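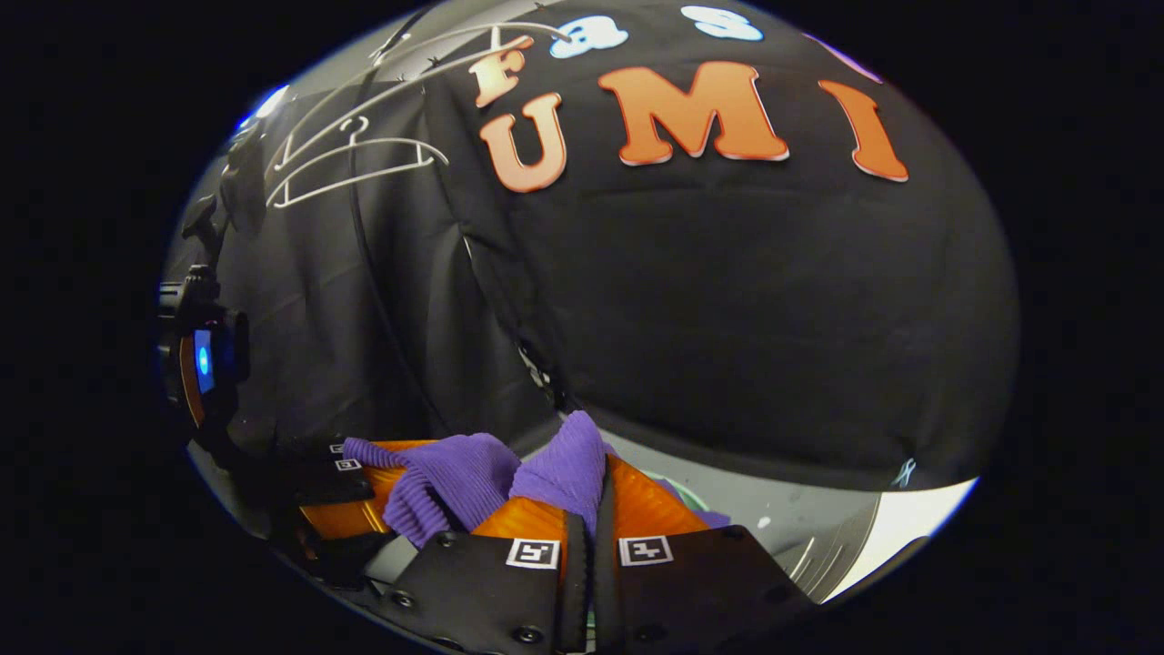
How often do the soft finger pads need changing on the hand grippers? Every 200 grasps gets a look-over, and they come off at 900 whether they look worn or not.

Doina did the swap sheet for the Dekthorpe bench, copies in the drawer. Short version – back the screws out of the plate, slide the old pad off, new one on, ribs facing in. Snug, not tight. We've stripped two plates this year already and Vovano takes almost 60 days to send more.

Knitwear is the worst for fluff. Brush between the ribs at the end of a shift, dry brush only, no spray. Wipe the markers on the plates too, soft cloth. A smudged marker means the tracking drops out and the whole run gets binned, ask Tadeusz about May.

Check the strap tension while your there. 5 mm of give at the centre, no more.

Spare pads are in the grey tub at Waltwood untill the new shelving goes up. Sign them out please. Problems to Radka, not the group email – she's in every day but Friday.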